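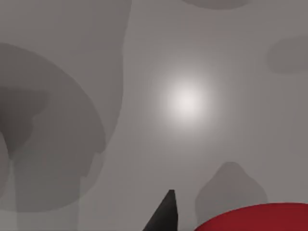 The simulator view from the Sandhu Robot Club: gray surface, plenty of shadows, one dark gripper finger and the top of something red.

Why does our robot practice in a pretend world?

Robots are expensive and clumsy. Those two things do not go well together. So before the club lets its code near Gilex, our real robot arm, the code has to practice inside a computer.

The computer program is called a simulator. It works a bit like a video game, except that the hero spends all day trying to pick up one thing. There are no dragons. We have asked.

How does the computer make shadows?

Look at the bright spot on the gray surface. It fades softly at the edges, the way a light does when it shines on something. The computer works out where light would land and where it would be blocked, then paints the blocked parts darker. Those are the big blurry blobs. One has a shape like a mushroom cap, and another looks like a bell.

You know a shadow is not a thing you can pick up. A robot has to learn that. Last July our first program, Rosard, went after the same shadow 90 times and seemed very proud of itself.

How long does practice take?

Our second program, Livex, had 1489 practice tries before we let it drive the real arm. Each try starts with the objects in new places, so it can't just memorize the answer. (Some of us have tried that with spelling tests.)

Try it at home

Put a cup on a table, turn off the lights and shine a flashlight at it. Move the flashlight up, down and sideways. Draw the shadow each time. Now show a friend only the drawings and see if they can guess the cup.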